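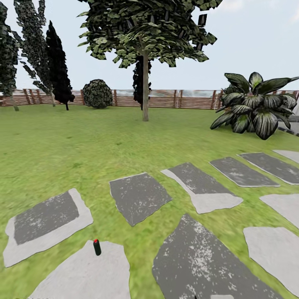
Manual > Kolto two-arm > Getting started > 4. Setting up in the Virnham garden

4. Setting up in the Virnham garden

By now you should have Skastura installed and the Kolto model loaded without any red lines in the log. If there are red lines, please do go back to section 3 and clear them first, even the ones that look harmless (I have ignored them myself and paid for it with an evening). This section takes you as far as a first pick of the small bottle from the stepping stones. Set aside a quiet hour, and have something to drink nearby while the garden loads.

4.1 Loading the garden and placing the robot

1. Open Skastura and choose Places, then Virnham, then Garden. The first load is slow, especially the leaves.

2. Wait until the step counter starts moving before you touch anything. Pressing Load a second time gives you two gardens, one on top of the other, and a very unhappy machine.

3. Drag the Kolto model onto the grass and press Settle. It will drop a tiny way and come to rest.

4. Turn the base until the head view looks across the lawn towards the wooden fence. Small turns are best. Each tap of the arrow key is a small one, and holding the key down is not!

5. Save this as your home pose. Give it a name you'll recognise in October, when you have a dozen of them.

Note: keep the base on grass. The stones have their own contact settings, and a base left half on and half off a stone will creep very slowly for as long as you leave it running.

4.2 Waking the grippers

6. In the Arms panel, switch on the left arm and then the right. Always in that order, please, as the right arm takes its zero from the left.

7. Set the closing speed to 40 and leave the force limit at 300. Both boxes accept much larger numbers and neither will warn you.

8. Press Open on both sides and bring the arms up slowly until the grippers just come into the bottom of the head view, with clear lawn between them.

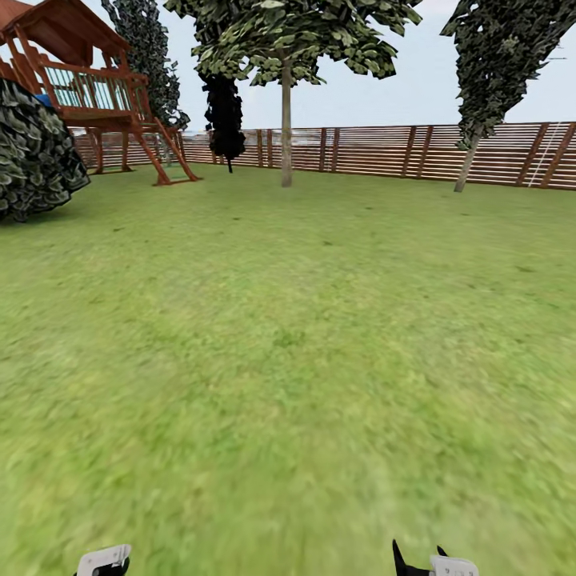

9. Open and close each gripper in turn, with nothing in it, and watch the finger readings as you go. They should return to the same value every time. If one side wanders, press Zero for that side and try again from step 8.

10. When you are happy, lower both arms and save once more.

Caution: don't run the closing test with the arms down at lawn level. The fingers will catch the ground, the solver will try very hard to please everybody, and the robot may leave the garden altogether.

4.3 The first pick

11. Go back to the view with the stepping stones and find the little dark green bottle with the red cap. It needs to be standing up. If you have knocked it over, choose Reset objects, which puts it back without disturbing your home pose.

12. Select the bottle and set the approach height to 50. Cauã Xavier, who wrote the grasp planner, prefers to come in lower than this, but he has had a great deal more practice than the rest of us.

13. Run the approach on its own, without closing, and stop when the gripper is over the bottle. Have a good look from the side as well as from the head view.

14. Close on the bottle, wait for the finger readings to stop changing, and lift.

Note: if the run hasn't finished after 800 steps it stops by itself and keeps the log. Valtteri Heinonen looks after the garden files and would be very glad of that log, along with your home pose and the version of the Godoy solver shown in the Help menu.

For picks with both arms, carry on to section 5.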